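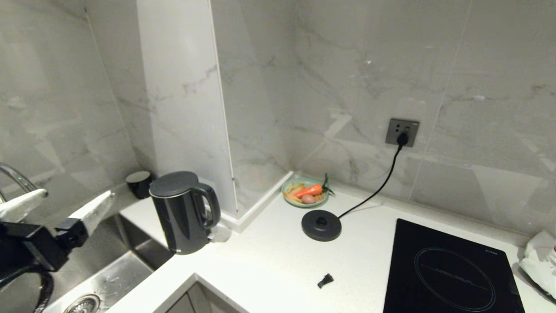 Orside is a flow-metering controller for self-service drinks taps. It reads pulses from a turbine flow meter fitted in each beer line, converts them to a poured volume and records the result against a tap number. The firmware and server software were written by Ieva Rimkutė and first published on 29 Nov 2022.

Hardware

The controller board accepts up to 15 flow meters. Each input has a pull-up resistor and a simple filter which rejects pulses shorter than 71 microseconds. Power is taken from a 12-volt supply shared with the valves, and a separate regulator feeds the logic side. An enclosure and wiring loom are sold by Plastance; the board layout itself is free to copy.

Calibration

Meters are set up individually. The default is 3941 pulses per litre, which suits still water at cellar temperature. Gas breaking out of the beer causes the turbine to over-read, so the makers advise a weighed test pour for each product. The corrected value is held on the board and survives a loss of power.
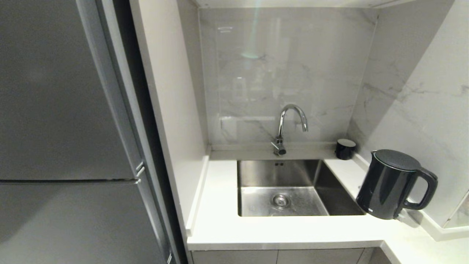
Pour detection

A pour begins with the first valid pulse and ends after a set period without one. Pours below a chosen volume are logged as drips and left out of stock totals – they can still be viewed in the raw record. If the network link is lost, the board stores up to 462 pours and sends them on when the link returns.

Related software

Zidska, a stock display by Genalyn Lacson, reads the same records and shows the volume left in each keg. It was added to the main download the following February. An older serial protocol, Bañez, is supported for reading only.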